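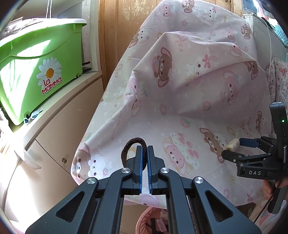
4. Your first pick-ups with the Dollent hand grippers

Right, you've got both grippers charged and paired, so now for the fun bit! I wrote this section after setting up my own pair from Fikbridge, and I've put the steps in the order I wish I'd done them.

1. Hold one gripper in each hand and squeeze gently until the jaws close. Let go and they should spring fully open.

2. Wipe the ridged pads with a dry cloth. Mine came with a film of dust on them and everything slid about.

3. Start with small soft things - a hair tie is lovely to practise on. Pinch it and hold it up for 2 seconds.

4. Move on to something firmer, such as a spool of thread. Close the jaws slowly and stop as soon as it feels steady.

5. Now try one item in each gripper at the same time (harder than it sounds, I dropped plenty).

6. Save the session in the Isitz app and give it a name you'll recognise later.

Note: sessions longer than 30 minutes get split into two files. I keep mine short anyway, my wrists prefer it.

Caution: don't lift anything over 700 g, and keep fingers and long hair well clear of the arm joints.

If one jaw sticks halfway, switch off, open it by hand and go back to step 1.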